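October 17, 2019

Slept badly, dreamed in quaternions. Coffee, then straight into the planner logs from last night, which is no way to treat a stomach.

The table-setting task has 46 steps in the tree now. I swear it had fewer when I wrote it. Leandro keeps adding recovery branches the way my aunt adds cushions to a sofa, and pretty soon there won't be anywhere to sit. His newest one is called retry_retry_place. I asked what it does and he said "it retries the retry," in the tone you'd use with a child.

Spent the morning on plates. Plates are my whole personality at this point. The grasp planner (Arnel, the version before Fulgencio's rewrite) thinks of a plate as a flat box, and it will happily propose a wrist angle that would be great if plates were flat boxes. Then the place planner wants the thing level before it gets near the tray, and the two of them argue about it through a cost function while the arm holds still and looks thoughtful. I capped the tilt penalty and let the leveling start later in the descent. Planning time for the last segment dropped to 171 milliseconds. I wrote that on the whiteboard and drew a box around it, and Lucía added a very small trophy.

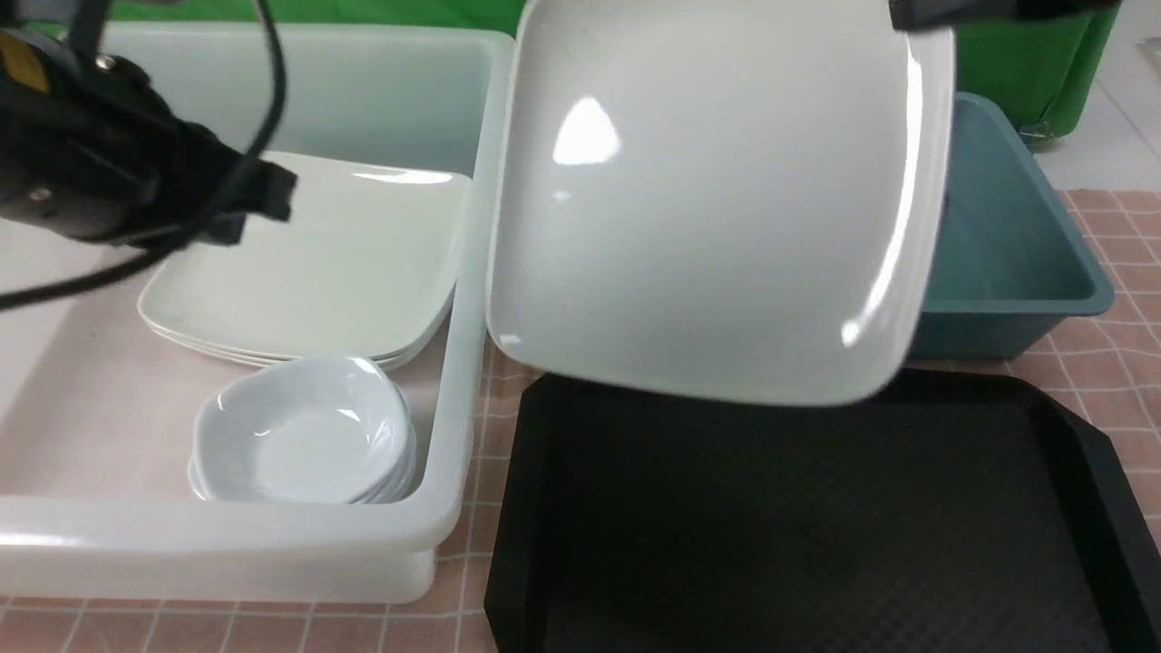 Plate over the tray, still tilted. Other gripper at the stack.

The two-arm business is its own swamp. Each arm reserves a chunk of space before it moves, and the chunks are generous, so mostly the arms stand there being polite to each other. I shrank the margins in simulation and got a nice smooth overlap. I also got one virtual elbow through one virtual forearm, so the margins went halfway back. Skudlow, our simulator, reported this as "contact (minor)." I'd like to see its idea of major.

Lunch at my desk. Audrey-Anne came by to say the perception branch was merged, and then said "mostly," already walking away.

Mostly merged means the segmentation is good on plates, decent on bowls, and a horror on soup spoons. Give it a heap of white spoons and it comes back with one enormous spoon with many handles, a sort of spoon king. The spoons hide each other, they're glossy, and every one of them is the same white. She wants to train on 2913 more rendered heaps. I want to skip the perfect masks, look for any handle that's sticking out, and go for that one first. We argued pleasantly for most of an hour and agreed to do both, so neither will be finished before November.

I did hack up a handle finder after she left. It scores loose ends by how much clear air there is next to them, and it's maybe 57 lines if you don't count the comments apologizing for it. On the recorded clouds it picks sensible things. It also once picked the rim of the bin, with great confidence. Chopsticks I haven't even opened a ticket for. Thin, black, all lying together, and the depth map gives me a smear. Cantero, the depth filter, deletes them outright as noise, and some days I feel it has a point.

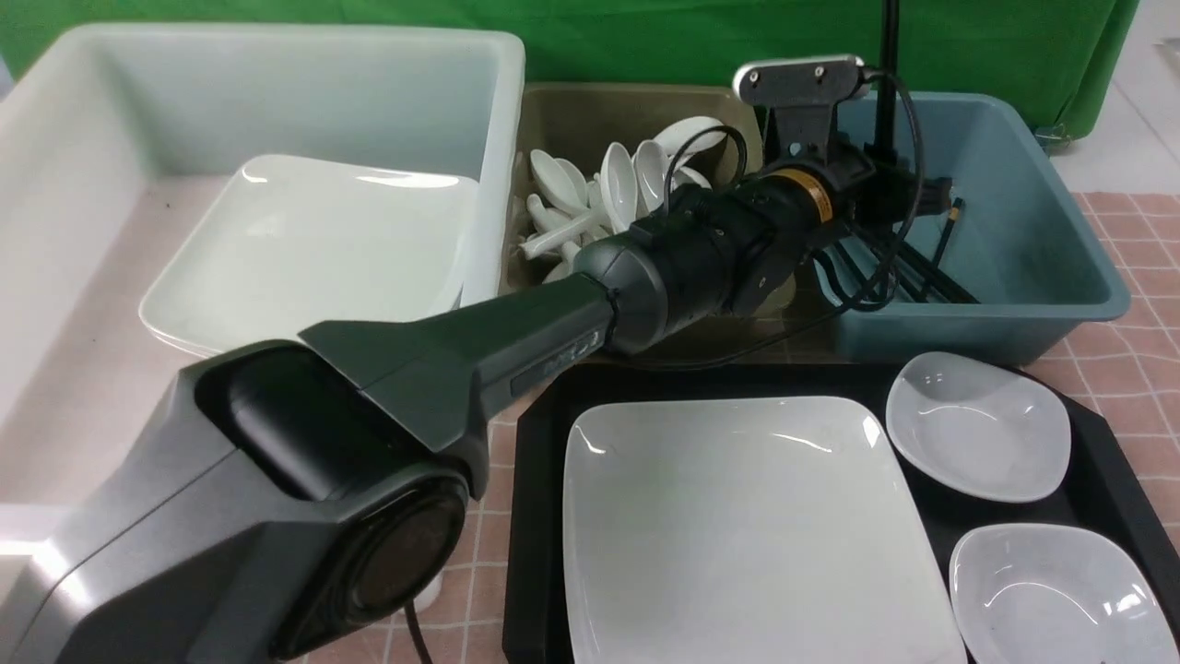 Why not plan the whole place setting in one go?

Because the plan is stale by the second item. Something always shifts when you pick from a heap, so we plan one item, look again, and plan the next.

I've now given that answer to Aitana twice and to her boss once, with a drawing. She's putting together the Flevorach demo and would like a progress bar. I said a progress bar implies we know how far along we are. She said to make one up, so I'm going to tie it to the number of finished placements and let it go backward when a placement gets undone. She hasn't agreed to the backward part because I haven't mentioned it.

Left the regression suite running. Forgot to pin the random seed, remembered on the stairs, kept going down the stairs.

Tomorrow: ask Fulgencio if the rewrite knows plates have rims. Rename retry_retry_place before Leandro gets in. Buy milk.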